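Kane Grimshaw got the four o'clock shift because he was the one who could fold.

The job had come through his cousin at Stirner, who said the company in Gevcombe would take anybody with steady hands. They paid by the recorded run, and a run only counted if the garment ended up the way the sheet said. Most of the new people quit in the first week. They got angry at the arms. Kane had worked 5 years in the back of a hotel laundry and had been angry at fitted sheets for most of that time, so he felt prepared.

You sat at a desk outside the cell with a handle in each hand. When you moved your left hand, the left arm moved. When you squeezed, it squeezed. There was a delay, very small, and the trick was to stop waiting for it. Jernon, who ran the floor, told him that on the first night.

"You'll want to watch your own hands," Jernon said. "Don't. Your hands are fine. Watch its hands."

Kane did 40 runs that night and threw out eleven. By February he was up to 1,548 good ones, and he knew the number because it was on the screen every time he logged in.

Mowat trained across the aisle from him. She was older and had sewn for a living. She talked to her arms while she worked, under her breath, the way some people talk to a horse. "Come on over," she would say. "Pick up your side. Your side." Her runs were slow and she hardly ever lost one.

"Do you think it minds if I'm slow?" she asked him once.

"It does what you do."

"So it'll be slow."

"I guess so."

She thought that over. "Good," she said.

On a Sunday near the end of winter the building was almost empty and the heat was down. Kane kept his coat on. He had towels until six and then the sheet called for dresses, which he didn't like. A towel had four corners and you could find them. A dress had a neck and straps and a waist that pulled in, and if you took it up wrong it hung there looking like something you'd pulled out of a drain.

His mother had taught him to fold on the bed in the front room. She would put her hands over his and move them. She never explained any of it. He was maybe six, and he remembered her hands being dry and much too hot, and that she pressed down when she wanted him to hold still and lifted a little when she wanted him to go. He had tried to tell Jernon about that, early on, to say that he already knew this kind of teaching from the other end. Jernon had said, "Sure," and gone to reset a joint.

He logged in, and the number came up, and he took hold of the handles.

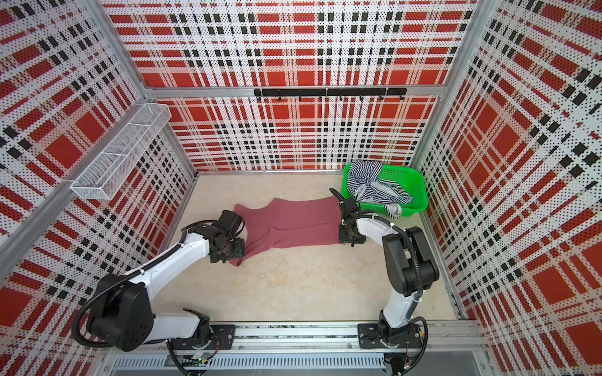
Kane had never had a good first run with a dress, and he didn't expect one now. He let the arms hang a moment while he rolled his shoulders inside the coat. Then he went in. He had the pink one mostly flat on the floor of the cell, with the left gripper pressing a fold near the strap and the right one holding the other end, over by the green basket. The striped thing in the basket was hanging out over the rim and he told himself to leave it alone. He pressed down with his left hand, and the left arm pressed down. Hold still, that meant.

He lifted a little on the right.

The hem came up and he brought it across. It went over crooked. He let go, took it again closer to the edge, and pulled until the wrinkle ran out of it. He could feel nothing through the handles, no cloth, no weight, but his fingers had started doing what they did with cloth anyway, rubbing very slightly at the thumb. He saw the gripper open and close by a hair. It was doing that too.

He stopped. He thought about throwing the run out. The sheet didn't say anything about rubbing the cloth, and somebody going through the recordings might mark it as a fault.

Across the aisle Mowat said, "Your side, now. There you are."

Kane brought the straps in, folded the dress once more, and set it down square. The screen asked him to keep or discard. He sat there with the handles loose in his hands for a while, and then he pressed keep, and the number went up by one.

"How are the dresses?" Mowat called over.

"Slow," he said, and reached for the next one.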